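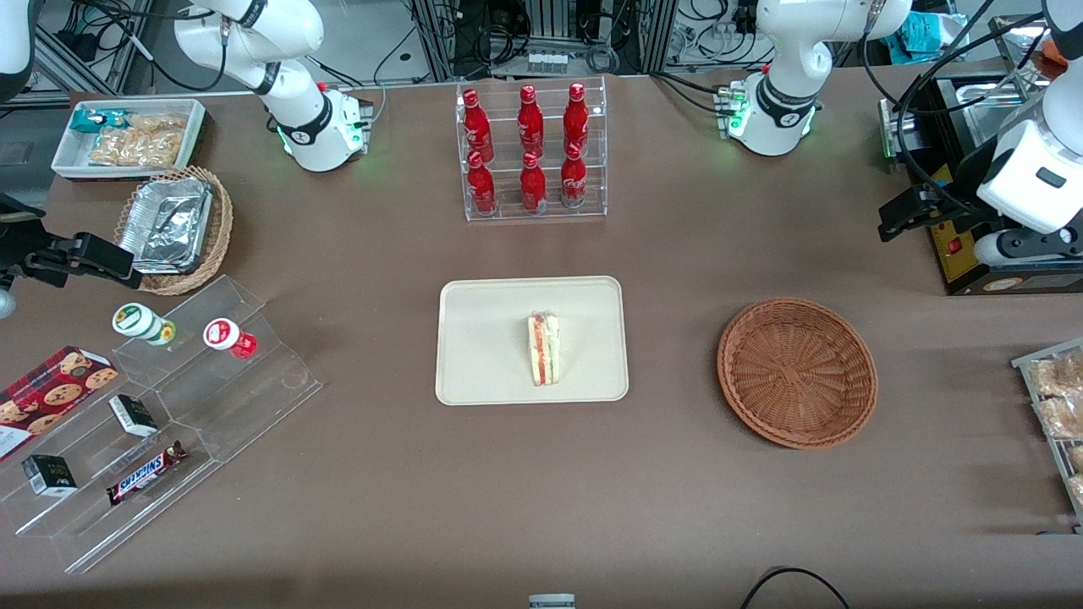 Dastby two-arm kit, second write-up: the snack counter

My first post on the Dastby covered unboxing, mounting and the calibration routine, and I said I would come back once it had done some real work. It has now spent most of November on the snack counter layout, so this is the longer review. I paid for the kit myself. Fiifi Amissah did the wiring and wrote the logging script, and he disagrees with me on one point, which I get to below.

What I am testing

The job is order assembly. A request comes in as a line of text, the arms collect the items, and the order ends up on the cream tray or in one of the baskets. The stock is ordinary retail packaging. I wanted a mix of rigid, soft and slippery items on the same table, so there are Coca-Cola bottles, a wrapped sandwich, a bag of baked snacks, foil food containers, a Snickers bar, a box of cookies and some small drink bottles on a stepped acrylic stand. The bread rolls are on a wire rack at the far right.

Numbers

I logged 1,475 picks over the period. Of those, 1,343 finished with the item in the correct place and no help from me. I count a pick as failed if the item is dropped, ends up in the wrong place, or needs a hand on it at any point. Retries by the arm itself are allowed, provided it gets there within 50 seconds of the request. That limit is arbitrary. I picked it early and kept it so the runs would be comparable.

By item

Bottles in the two-tier rack are the easy case. The black two-finger gripper closes on the neck below the cap and lifts straight up. The front row is simple. The back row is raised, which gives enough clearance to take a bottle from there with the front row still full, as long as the approach comes from above. The default approach in the Lenis planner comes in at a slant and will clip the front caps. Change it before you run anything.

The sandwich is better than I expected. Standing on its cut edge, it presents two flat faces and the fingers take it across the narrow direction. Grip force needs to be low. At the factory setting you get a dented sandwich. Lying flat, it is a much worse target, and I would not bother.

Bagged snacks are the weak spot. The clear film reflects the overhead lights and the depth estimate moves from one reading to the next. The gripper either takes a pinch of film, which holds, or closes on air. Most of my failures came from here and from the bread rolls, which have the same problem plus a wire rack to get caught on.

The foil containers sit stacked in a small oval basket. The arm can take the top one. It sometimes brings the next one with it, and the software has no way to notice. I added a check against the order list afterward, but that is my code and does not come with the kit.

The Snickers bar on the lowest tier is fine. The small drink bottles on the top tier are fine if they are upright. If one has tipped, the grasp angle comes out wrong more often than right.

Handing over between arms

The two bases are far enough apart that neither arm covers the whole table well. Anything going from the display stand to the right-hand side needs a handover, and the Dastby supports this through a shared zone you define in the config file. I put mine over the tray. The first arm sets the item down, backs out, and the second arm picks it up. It is slow and reliable. Direct gripper-to-gripper transfer is listed in the manual as a beta feature. I tried it with a bottle and turned it off.

Fiifi's objection

He thinks the counter should be laid out to suit the arms, with the bags hung from clips so the film is always under tension. He is probably right about the success rate. My view is that a kit sold for retail handling should cope with items lying in a tray, so I have left them there.

Small complaints

The status ring on each base is green whenever the arm is powered and free of faults, including when the planner has stalled. A separate color for that would save time.

The Brurano finger pads wear at the tips. I am on set 2. They are held by one screw each and the swap is quick, but the gripper needs to be zeroed again afterward and the manual leaves this out.

Firmware updates through the Antwi client reset the speed limits to default. Keep a copy of your config.

Next

The black appliance with the yellow front at the right end of the table is the next job. The red switch on it is small and I expect to need narrower fingers. I will post the pad part numbers and the config file once I have cleaned up the comments.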